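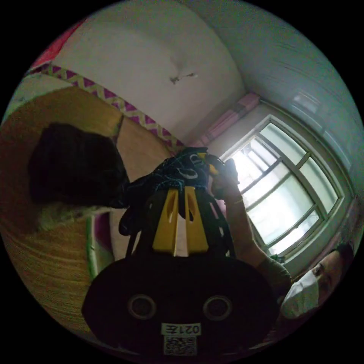

**slipcordon** wrote:
Two innings and then straight off to the bullpen sounds about right to me. You don't bring a pitcher back from a bad elbow and ask him for five, even if the whole of Grornitz has bought a ticket.

**leftfieldlou** wrote:
I know, I know, but I've waited since June to see Kang on that mound again! Even two innings will do me. The Limska ground was buzzing last time he pitched there and I still go on about that changeup to anyone who'll listen.

**bunt_or_bust** wrote:
Can't agree with slipcordon. The club have said 80 pitches is the ceiling, so why stop at two innings? If he's cruising he could be through four with plenty left. Avano did exactly that with their lad last season and he was fine.
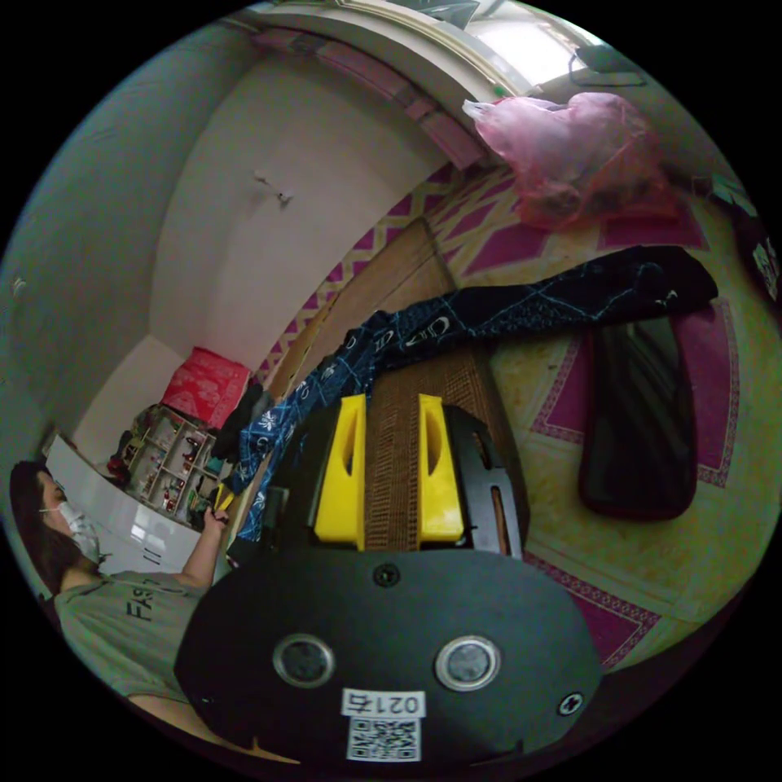 And Avano had a weaker bullpen than ours, so they needed him to go deep. We'd be doing it to build him up properly before he goes back to the big club.

**slipcordon** wrote:
A ceiling isn't a target though. Avano's bloke had a sore back, too, which is a different thing altogether.

**leftfieldlou** wrote:
Whatever they do, get there early. The last rehab start drew 987 and the queue for the one turnstile went right round to the bus stop. I missed the first batter (a strikeout, of course).

**bunt_or_bust** wrote:
987 on a wet night as well! I reckon we'll see over 14 hundred for this one if it stays dry.

**slipcordon** wrote:
Fair enough on the crowd. I'm still saying two innings, maybe a third if the first two are quick. Who's catching him, do we know?

**leftfieldlou** wrote:
Not announced yet. I'd love it to be the young one, he frames the low pitch beautifully. I'll be behind third base from half six if anyone fancies saying hello, green cap.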